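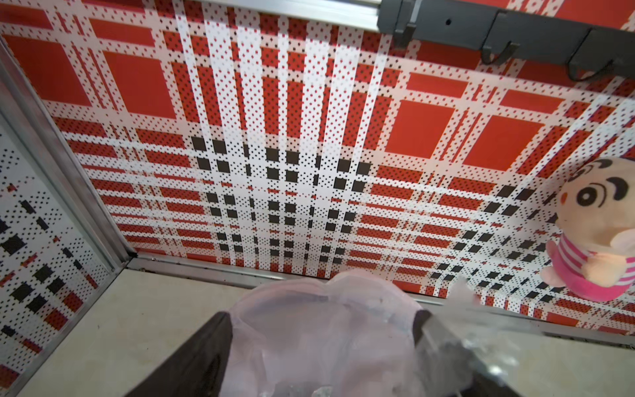
1/ Notes from a month of remote-controlled demos on the thin plastic bag task. The task is plain: pick up a bag, move it inside the cell, let go of it at a marked spot. The arm is driven by a person the whole time. Every run is saved and used later to train the policy. Posting what changed the numbers and what didn't.

2/ Target was 114 clean demos. I kept 100. The other 14 were dropped because the operator regrasped partway through. A regrasp is fine in real life, but with this few demos the policy picks up the hesitation along with the recovery. It opens the fingers in midair with nothing wrong.

3/ Setup: two-finger gripper, wrist camera, one fixed camera outside the cell. The operator sees both feeds on one monitor and holds a handheld controller. Position is mapped one to one. I tried scaling the motion down to half for finer control. Grasps got a little better, moves got a lot longer, and operators started clutching and re-centering in the middle of a carry. Went back to one to one.

4/ Bags are bad for gripper feedback. Finger position at close is nearly the same with one layer of film or none. Motor current doesn't help either at the force we use. So the success label comes from the operator pressing a button after the lift, and a second person checks the video. Where they disagree, the run is thrown out.

5/ The wall pattern. We print busy panels, plaid, dots, checkers, and swap them between batches. Clear film against a plain wall gave us a policy that found the bag by its shadow. Change the lamp and it was lost. With a red and white plaid behind it, the policy has to cope with a background that has more contrast than the object.

6/ Same reason for leaving a toy in the cell. The doll in the striped shirt is a distractor. It is never the target. Early batches had no distractors, and the first time one was added at test time the arm went straight for it. Now something other than the bag is in there for most of the runs, and it moves between runs.

7/ The hooks on the bracket belong to a different task (hanging). I left them up on purpose. Taking hardware down between tasks costs more time than it saves, and it ties the cell layout to the task label. The policy will use that if you let it.

8/ Operator habits show up in the data more than I expected. One of us comes in straight down. The other comes in at an angle and slides one finger under the film. Both work. Mixed together in one set, the policy averaged the two approaches and closed above the bag. Split by approach, each half trained fine on its own.

9/ Fix for that: a written grasp rule. Straight down, stop, close, wait for the fingers to settle, lift. The stop matters. Without it the approach and close overlap by a different amount in every demo, and the close timing comes out vague.

10/ Crinkled film that sticks out past the fingers is its own problem. On a carry it drags, catches the floor rail, and pulls the bag partway out. The rule now says to lift higher than feels needed before moving sideways. Operators forget this when tired, so sessions are 6 runs and then a break.

11/ Hand guiding (pushing the arm around directly) was the first method we tried. Faster to learn, and contact feels natural. But your hands and sleeves end up in the camera view, and the policy never sees hands at test time. We could have recorded the path and replayed it with nobody in view. Replay on a bag doesn't work well. It never lies the same way twice.

12/ Logging: Arow records the camera feeds and joint states, Skyrme handles the labels. One thing to check if you build something similar is the clock. We had the wrist feed trailing the joint data and didn't notice for 2600 frames. It looked like slow operators. Those frames are gone from the set.

13/ Still open: how to grade a partial grasp. If the bag is held by a corner and survives the carry, I count it as a success. The reviewer doesn't. The disagreement rule throws those out, so the set is now short on weak grasps that hold.

14/ Next batch starts in March with heavier bags and the same panels. Label format is staying as it is so the two sets can be merged. If you have a better success check for thin film than a button and a second pair of eyes, replies are open.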